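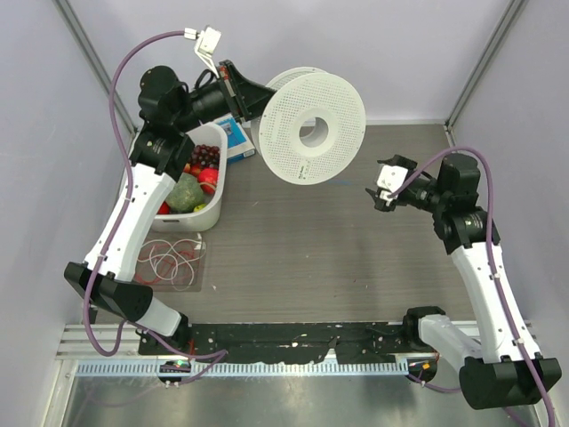

Left arm with a large white filament spool, gripped at the hub, overhead view.

Ivon Lunch Notes
README and data card

Welcome, and thank you for taking the time to read this before opening the files. Ivon is a collection of short written notes on lunches eaten in Murholm and Wokholm, and in the smaller harbour district of Ravn that sits between them. It began as a shared notebook for people who worked nearby and were tired of arguing over where to get decent soup, and it has grown into something we thought other people might like to use too.

What is in it

There are 2,708 notes covering 259 places to eat. Most are cafés, noodle shops, bakeries with a few tables and the sort of canteen that closes at half past two. Proper evening restaurants are in there only if they also serve lunch. We left out hotel breakfasts, even though we had rather a lot of them, and even though one or two were very funny.

The material is split over 4 files:

notes.csv – one row per note, with the text itself
places.csv – one row per place, with district, kind of kitchen and whether there is seating
dishes.csv – the dishes named in each note, in the spelling the writer used
changes.txt – our running list of corrections, oldest first

Columns in notes.csv

note_id: a plain number. There are gaps where duplicates were taken out, and we have not closed them up.
place_id: matches the same column in places.csv.
month: the month of the visit. We don't give the day.
score: a whole number from one to five, given by the writer. It may be blank.
price_felt: "cheap", "fair" or "dear". Please note that this is a feeling and says nothing about the bill. A bowl of fish soup marked "fair" by one person may well be "dear" to the next, and we rather like that.
text: the note, in the writer's own words, up to 2,000 characters.

How the notes were written

Writers were asked to put down what they ate, what it was like, and whether they would go back. That was all the guidance they had for a long while, and you can tell. Some notes are a single line ("Dumplings good, queue bad"). Others wander through the weather, the bus and the state of the window seats before they get anywhere near a plate. Later on we added a small form with a box for dishes, which made dishes.csv a good deal easier to put together, but we did not go back and ask anyone to rewrite the older ones.

Everything is in English. Dish names are often not, and they are spelled in every way you can imagine. We thought about tidying them into one agreed list and got as far as the rye breads before giving up – there were simply too many cases where two spellings turned out to be two different loaves.

What we changed

Names of staff and of fellow diners have been taken out and replaced with [person]. Phone numbers and email addresses are gone as well. We fixed broken characters, mostly accents, and removed notes that had been pasted in twice. Spelling mistakes are left alone.

Things to watch out for

The scores lean high. People tended to write about places they were fond of, and a poor lunch often went unrecorded unless it was truly memorable. Fours are by far the most common score, and a three is usually meant as a mild complaint.

Ravn is thinly covered outside the summer. Several of its kiosks open only in warm weather, so August is crowded with notes on fried fish and there is very little from the darker months. If you are comparing districts, it's worth looking at the month column first.

Places that moved keep their old place_id if the kitchen stayed the same, and get a new one if it didn't. This was a judgement call each time and we will have got a few wrong.

Please don't use the scores to rank businesses in public. Many places have only a handful of notes, and a grumpy Tuesday weighs far too heavily there.

Using the files

You are free to use, copy and share the collection for teaching, study or your own curiosity, so long as you mention Ivon by name and pass on this README with the files. The CSV files are in UTF-8 and separated by commas, with the text column in double quotes. Some spreadsheet programs will mangle the accents if you open the file by double-clicking, so use the import menu instead.

Corrections are very welcome. Send the note_id and a line on what is wrong, and it will go into changes.txt with the next update.

Last updated: Monday, April 14, 2025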